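Toy Corner › Wooden toys & small stuff
Thread: Sorting the small stuff, what stays with the wooden box?

milagros_m
Okay, I need opinions from people who have gone through this. I'm finally sorting all the little play things that have been drifting between the toy shelf and the kitchen drawer, and I'm stuck on the wooden box. It's the beige one with red sides, with a long slot on top and a little round hole next to it, plus a round knob on the front. It came to us in a bag of hand-me-downs from my cousin with no paperwork at all, so I have no idea what was sold with it and what just tagged along over the years!

I put the likely suspects out on the black table so I could stare at them with a coffee (it did not help).
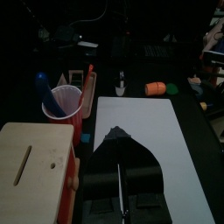
The box, the red cup with the sticks, and the rest of the gang

My gut says the sticks belong with the box and the cup is just a cup. My husband says it's all one set. Who's right?

ekrem_a
Your husband is wrong, sorry to him. We had a Ginska box years ago and it came with pieces for the slot and nothing else. A red plastic cup with ribbed walls is a party cup in my book. I'd keep the box on its own and put the sticks in with craft supplies.

benjie_dizon
Disagree with Ekrem. That blue one with the rounded end looks like a beater to me, and there's a round hole AND a slot in the top of the box. Could be a music thing? Tap it and see what it sounds like. I'd keep the sticks with it no matter what, they'll only roll under the couch otherwise.

ekrem_a
A music thing with a knob on the front? Come on.

benjie_dizon
Plenty of boxes have knobs! My aunt's jewelry box plays a waltz.

reynaldo_b
Staying out of the drum war. What I want to know is why the little white cup with the silverware in it is part of this. That's kitchen. When we sorted ours in July I made one rule — if it could go in the dishwasher with the plates, it goes back to the kitchen, and it cut the pile way down. We had over 700 bits and pieces in that playroom, counting blocks, and my wife did count them.

milagros_m
Reynaldo, 700!! I feel so much better. The white cup is play food stuff, or at least it has been for as long as the kids have been "cooking." Same with the orange and green things on the right. I could put all of it in its own bin, I guess, but then somebody wants the red cup for soup and we're back where we started.

I did try Benjie's idea and tapped the box with the blue stick. It goes tok. Not sure that settles anything.

So then I tried going at it by shape. A couple of long things on the white board, anything that can hold other things in another, and the wooden tray over on the right for whatever was left. 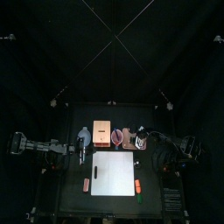
It looked neat for a while and then I couldn't decide on the tray itself, which is wood like the box but doesn't match it in any other way. Do trays go with toys? I use trays! I'd steal that one for my seed packets in a second.

yurani_munoz
Steal the tray. I keep mine on the windowsill and regret nothing.

For the rest, I'd go by who uses it and forget about sets. My two never played with a single toy the way the lid said to. The sticks were spoons, then fishing poles, then candles on a cake. I have one of those Coltodow bins with the divider down the middle, cooking on one side and everything else on the other, and that has held up fine.

ekrem_a
The divider bins are good, I'll give you that. Still say the cup is a party cup.

milagros_m
Okay, two bins, sticks stay with the box for now, and the tray is coming with me. I'll ask my cousin about the knob when she calls back.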